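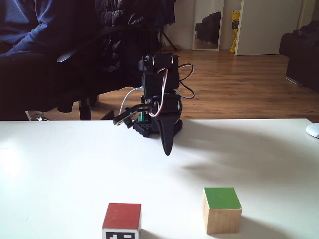
Wooden blocks and painted cubes — cleaning, touching up, storing

Quick one this week, the garage is a mess and I have paint drying.

Scuffs first. Red shows everything. Dry cloth, then a barely damp one, then stop. Do not soak wooden blocks, ever. Bare sides drink up water and the grain goes fuzzy. If it's already fuzzy, let it dry overnight and go over it lightly with fine paper, along the grain.

White tabletops — put a sheet of scrap paper down before you sand or paint anything. Green paint on a white table is a bad afternoon. Fresh drips come up with a plastic card, old ones need patience. No scouring powder, it leaves a dull patch you'll see forever.

Painting just the top face:
Tape the sides right up to the edge, press the tape down with a fingernail
Two thin coats, not one thick one
Pull the tape while the second coat is still a bit tacky
Leave 4 hours before you stack anything on it, longer if it's humid

I use the Trarilell craft enamel, small can, does a whole lot of blocks. The Paracha one is fine too but the green is more of a pea color.

Printed faces — black and white patterns, letters, whatever. Keep water off completly. A soft eraser lifts pencil and finger grease. If a corner of a stuck-on print starts peeling, tiny dab of glue on a toothpick and a book on top.

Stacking. Fresh paint sticks to whatever sits on it, even when it feels dry. Green top on the upper block, face up, nothing touching it, fine. Put a new painted face underneath and you may be prying them apart tomorrow. Scrap of baking parchment in between does the trick. 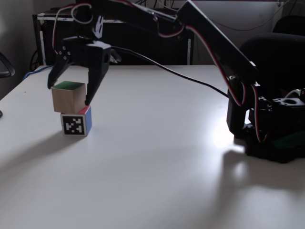 Hadiza Briggs wrote in to say wax paper is no good for this, she tried it in August and it left a film on the red that the next coat wouldn't hold to. Parchment worked for her. She also rubs plain paste wax on the finished tops and lets them sit a day before they go back in the box.

Fair enough, I'll try the wax.

Storage — shallow box, one layer, lid off for teh first week so the paint smell gets out. I have an old Berkar drawer tray for mine. Anything flat works.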